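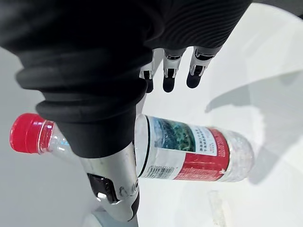
Graldale paperback: is the ending different from the hardcover?

Book Talk > Science Fiction and Horror > Spoilers allowed in this thread

marsh_reader
Posted 12 November 2020

I finished Graldale by Kaisu Nieminen last night in the new Rikumex paperback. My sister read the De Bruijn hardcover when it came out and we talked on the phone this morning. We don't agree on what happens at the end.

In my copy, Ilse gets to the river crossing at Zotitz, sees the lights on the far bank, and the last line is her telling the boy to keep his shoes on. That's it. My sister says there is a whole chapter after that where they cross and find the school. She remembers the teacher and the list of names on the wall.

My paperback has 454 pages. The last chapter is 43. Does anyone have both?

tollgate
Your sister is right about the hardcover. The chapter with the school is 44 and it's short, maybe ten pages. I have the De Bruijn edition here. There's no note in it about any other version.

I didn't know the paperback dropped it. That is a big thing to leave out without telling anyone on the cover.

penny_w
It does tell you, though not on the cover. Look at the copyright page of the Rikumex edition. In small print it says "This edition follows the author's revised text." So it was her choice.

I read the paperback first and thought the ending was fine. You know from the radio scene that somebody is alive over there. You don't need to be walked through the door.

marsh_reader
Found the line on the copyright page, thanks. I would never have looked there.

I'm not sure I agree that it's fine. I got to the last page and turned it expecting more. The boy's fever is never settled. He has it in chapter 40, it's worse in 42, and then nobody mentions it again.

tollgate
The fever is settled in 44. He's had it for days by then and the teacher tells Ilse that all the children at the school had it, and that it passes. That changes how you read everything the soldiers said on the farm. Without it you can finish the book thinking the kid is about to turn.

penny_w
Right, and I think that's better. You should close the book not knowing. The whole middle section is people being sure about the children and being wrong. If the teacher comes in and explains it, you get an answer from a person who has been in the book for two minutes.

grayling77
I'm with tollgate. I don't mind an open ending when the book has been open from the start. This one isn't. It spends 300 pages setting up questions and it answers most of them. Then the paperback stops before the main one.

Also the teacher has not been in the book for two minutes. She's the voice on the radio. It says so in 44. She uses the same phrase about leaving the gate unlatched.

penny_w
OK, I missed that, or I couldn't have known it, having only the paperback. I would like to read the chapter. I still think stopping at the river is stronger.

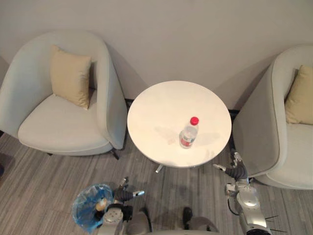
Re: What about the translation?

oslo_by_bus
Something to add to the pile. The two English editions do not have the same translator credit. The hardcover has no translator named inside at all, only on the jacket flap. The paperback says "translated by Dayana Ccori, revised by the translator." So it isn't only the last chapter. I compared the first few pages of both at the library and there are changes in nearly every paragraph. Small ones. "The infected" became "the sick." The dog has a different name.

tollgate
The dog is Button in mine.

marsh_reader
He's Knapp in mine.

oslo_by_bus
Knapp is closer to the original. "The sick" is closer too, as far as I can tell. My Finnish is only what I learned from my grandmother, so take it with some salt. I think the first edition was made to sound more like a regular outbreak thriller, and the revised one goes back to what she wrote. If that's the case then it's possible chapter 44 was something the first publisher asked for.

grayling77
That's a guess, though. Is chapter 44 in the Finnish?

oslo_by_bus
I don't know. I only had the two English ones in front of me. I can ask for the Finnish through interlibrary loan, but it took a month the last time I tried that.

tollgate
If it turns up in the Finnish, then the paperback is the odd one out and I'll stay annoyed. If it doesn't, I'll be slightly less annoyed. I still paid for a book that had it and I liked it.

penny_w
I don't see why either one has to be the real one. She revised it. Plenty of writers do that. Both are in print.

grayling77
They aren't both in print. The De Bruijn hardcover was a run of 2000 and the used ones I've seen lately cost a lot more than the paperback. If you want the school chapter now you have to hunt for it or borrow it.
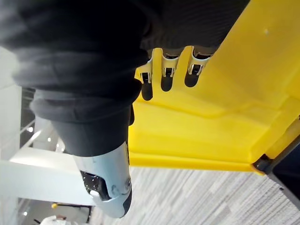
Re: Does it matter for book 2?

fernhollow
Coming in with a practical question. I have the paperback of Graldale on my shelf and the sequel on order. Does the second book assume you've read the missing chapter? I don't want to start it and be lost.

tollgate
Mild spoilers. Book 2 opens at the school in spring. Ilse already knows the teacher. The boy is well. If you come from the hardcover it follows straight on. If you come from the paperback I'd guess it's a jump, but you'd catch up in a page or so.

penny_w
I went from the paperback to book 2 and had no trouble. There's a line about the crossing early on and it fills you in. I took it as a normal time skip.

marsh_reader
Then the open ending is only open until you buy the next one. That makes me like the cut less.

penny_w
That's a fair point. I read them eight months apart, so it stayed open for me for a while.

fernhollow
Thanks, both. I'll read the paperback as it is and then go on. Is the farm section as slow as people say? I gave up there once before.

grayling77
It's slow up to the storm. After the storm it moves. Skip the seed inventory if you have to.

tollgate
Don't skip the seed inventory. It comes back.

marsh_reader
My sister is mailing me the hardcover so I can read 44. I'll post again once I have. oslo_by_bus, please put in that library request if you don't mind the wait.

oslo_by_bus
Request is in.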